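Thread, Slack and the Long Middle Bit: notes for my Lirmont talk
439 views · 12 comments · Share

Okay, deep breath, sip of water, start before the latecomers sit down.
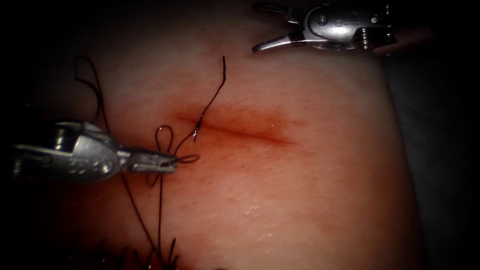
Hi everybody, I'm Shobha Menon, I teach suturing at Jilbridge, and for the next half hour I want to talk about thread. I don't mean needles or which knot is best (Malachy Mac Carthaigh has the knot session after lunch, go to it, he's great). I mean the loose stuff lying across the pad while you're busy looking at something else.

Ask for hands up: who has pulled a stitch through and found a loop they didn't want? Wait for it. Everyone, every time!

So a straight cut on a soft tissue pad is about the friendliest thing you can practice on. It stays where you put it and you can see both ends. And people still get in a tangle, because the cut gets all their attention and the thread gets none. When the needle driver closes on a strand, small loops like to come up right by the tip, and if you go charging off from there you'll catch one. Stop, look at the loops, then move.

(Slow down here. I rushed this part at Delorme and Bastien told me so.)

Second thing, the other hand. I love an open grasper that's just waiting. Beginners want to grab something with it all the time, like they're being paid per grab, and they end up pinching the edge of the cut over and over. Let it hang back a bit, jaws open, until there's something worth holding. On the pad a pinched edge costs you nothing, so it's a hard habit to notice, and then it follows you to the next stage.

Third, where the thread comes out. Look at the little puncture point before you pull. Pull in line with it and the thread slides. Pull up and sideways and you're lifting the tissue along with it, and you can feel sort of clever about how tight it looks. It's too tight. Try the next stitch with half the pull and compare them.

Story about Ginette Guillot goes here if the room is awake. Short version: she had her whole group cut their thread shorter than felt comfortable, they complained all Monday, and by the end of the day they'd quit wrapping it around everything. I stole that idea and I still use it. Long thread feels like you're saving time and then you spend the time sorting it out.

If somebody asks about speed: I don't run a clock in the first sessions. Raphaël does, and his people do fine too, so we can argue about it over coffee.

Practice plan to read out:
One pad, one straight cut.
Park your slack on one side and know which side you picked.
Look at the exit point before every pull.
Last five minutes, go back along the line and press gently next to each stitch.

Handout is by the door, Domberg folks already have it in their packets. Questions, and please use the microphone, the back row can't hear you.

573 likes · 31 shares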